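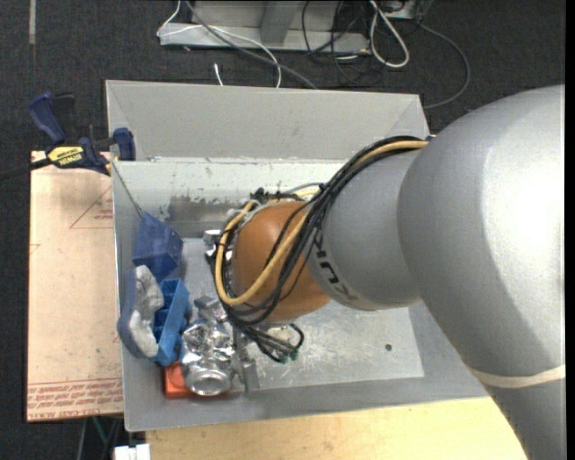
Skurley

Bins and Trays – Gallery Page 6

Gray metal bin with sloping sides. Small items grouped along the left, open floor to the right.
Scratched, brushed metal on the bottom. Chips and a scuffed gray patch on the inner back wall.

This gallery covers storage bins and trays that get daily use. I'm more interested in worn ones than new ones. Catalogs already have plenty of pictures of new bins, and a new bin doesn't say much about how it will look after a year or two of parts going in and out.

Page 6 is metal bins. Plastic totes are on page 2, along with the stacking trays from Zuneck. Wire baskets have a page of their own. Wooden crates are not covered.

Notes on metal bins

Floor. A brushed metal floor shows every scratch, but the scratches soon run together into an even gray and you stop seeing them. Light on a brushed floor gives cloudy reflections instead of a clear mirror image. That is normal and is not a sign of dirt. If you want to know whether a floor is clean, wipe it with a white rag and look at the rag.

Walls. Chips on a wall are a different matter from scratches on a floor. A scratch in bare metal is mostly cosmetic. A chip in a painted or coated wall leaves an edge that can lift, and small flakes will end up in with the parts. Run a gloved finger along the chips now and then. Loose edges can be taken down with fine sandpaper and touched up. I use the gray touch-up paint from Tunodik, which is a little lighter than most shop gray but close enough for the inside of a bin.

Slope. Sloping sides make it easier to get at things near the wall. A can or jar standing against a straight wall is hard to grip from the wall side, and a slope leaves some room there. You lose some floor area in exchange. For small loose items I think it is worth it. For boxes it isn't, and a straight-sided tray will hold more of them.

High back. A taller panel at the far side keeps things from going over when you reach in from the front. It also gives you somewhere to put a label. Stick the label on the outside face if the contents are oily.

Grouping. Things kept together at one side are easier to check than things spread over the whole floor. Leave the other side open if you can. It gives you a place to set an item down while you look for another one.

Sizes

My own bins at the Landry shop came in two sizes, and I would buy the larger one again. The smaller one fills up fast once you put cans in it. I have over 10 of the large ones in use at present. The shelf they sit on is 89 inches long and takes one row with a gap at the end for the rag box.

Cleaning

Empty the bin completely. Brush out the corners first, then the floor. The folds where two panels meet hold the most grit, and a paintbrush with the bristles cut short works better there than a shop brush. Wash with warm water and dish soap, rinse, and dry right away with a towel. Don't leave a metal bin to air dry upside down on concrete. I did that one February and had a rust line around the rim by the end of the week.

Skip the steel wool on a brushed floor. It leaves patches that run in a different direction from the original finish – they show more than the scratches did. A nylon pad used in the direction of the brushing is fine.

Liners

Rubber mat liners cut down on noise and protect the floor. They also trap water and grit underneath, so they need to come out whenever the bin is washed. I stopped using them in bins that hold hardware and kept them for anything with a glass jar in it.

Next page: drawer inserts and dividers.
Previous page: rolling carts.

Page last updated Sunday, December 8, 2024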